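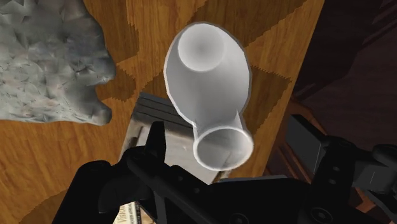 Steering the arm by hand controller in the sim has gone better than I dared hope! We're at 1036 demos on the Dobson build now, and the trick was slowing down near the object. With a vase-shaped thing like the pale one, mouth tipped toward you and a flat item right under it, I line up both fingertips before I go anywhere near the neck.

Search the list archive

2 min read

On 30 March 2023, the Plusau group wrote:
> We stopped at 16 demos per object. Is it worth doing more?
> Also, do you restart when the driver hesitates?

Yes to more, please! And no, I keep the hesitations unless the arm bumps the table. The Clesthorpe folks trim theirs, and I'd love to compare the two sets. I'm hoping for 2040 by September. Happy to share my controller settings with anyone who wants them.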